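Re: [tea-table] Covered display trays, the case for buying two more
Date: Apr 5, 2023

On the display trays, the earlier message said:

> I know I keep on about this, but I do think the covered trays are the
> best thing we've bought for the Lidiver stall. They look smart, they keep
> the doughnuts fresh all afternoon, and people can see what's on offer
> without leaning over everything. Skernora will do us 2 more for 30 pounds
> each if we order this month. I'd also stop using the paper trays, as they
> spoil the look. Any objections before I put it through?

Yes, one or two. I don't mind the trays. I mind being told they keep anything fresh all afternoon when the lids spend so much of the afternoon up. A curved lid standing on its hinges at the back is a sneeze guard at best, and for the wrong side. If somebody has left one shut for three hours with a glazed doughnut in it and another out on a plate, and then eaten both, I'd like to hear how they compared. Otherwise it's what it says in the Skernora leaflet.

I'm also not sure we're short of room. My points, in the order I care about them:

1. Space. Before we pay for more, could we fill the ones we've got? One yellow doughnut towards the front of the left tray and one chocolate one near the end of the right, with more waiting on the brown serving tray at the side. You could get a good few more on each without them touching.

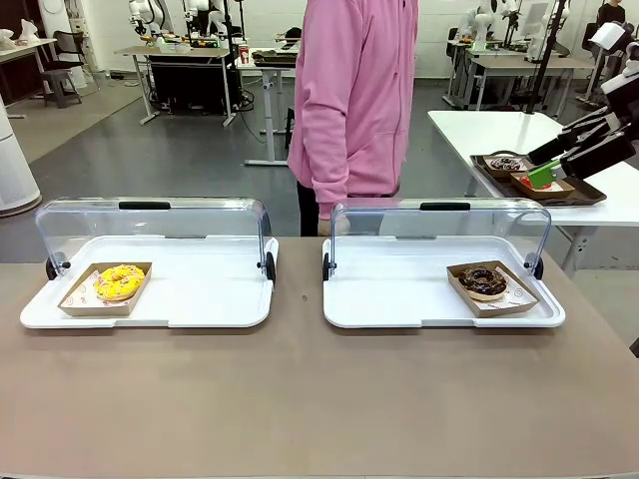

2. The paper trays. Please keep them. Icing on bare white plastic is a misery to get off, and Grewal's sell the brown card ones in packs of 235, which lasts us ages. You can pick one up by its sides and hand it over without tongs or fingers going near the glaze. Take them away and we'll be buying tongs, and then arguing about who washes the tongs.

3. Carrying. I have more time for the brown serving tray than for either of the covered ones. It has a proper upturned handle at each end, you can hold it in both hands, and the card trays go straight from it to the display. My only grumble is loading it all at one end, which is asking for trouble on the Pisside hall steps.

4. Layout. I was told in January that we'd settled on fruit and plain glazes to the left and chocolate to the right. I was doubtful, but I'll give way on this one. The yellow and the red look well next to each other, and the chocolate is easy to find on its own. I would still bring it in from the far end of the tray. People start at the left and some of them never get that far. 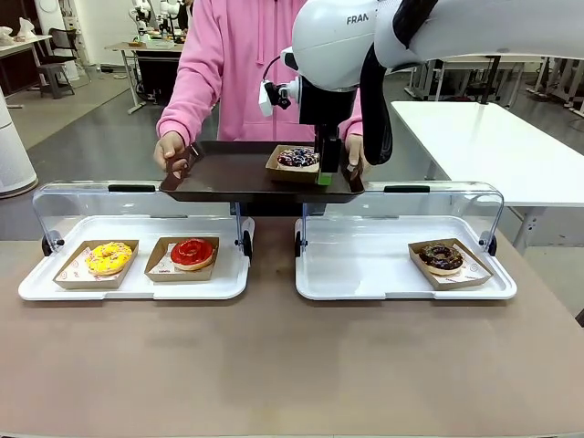 Yellow and red on the left, chocolate on the right, blue and white sprinkles on the serving tray.

5. The money. Sixty pounds is a lot of doughnuts. I'd sooner see it go on a second serving tray with handles, and have the lids put down between customers for a few weeks to see whether it makes any difference. The handle on the top of each lid is there to be used.

So that's a no from me for this month, though I can be talked round. What I'd want is a busy day when both trays were full and we had nowhere to put the rest. If that has happened, tell me which day and I'll stop complaining.

Has anyone asked Skernora whether the lids come off for washing? The leaflet doesn't say, and those little black hinges look like a good home for sprinkles.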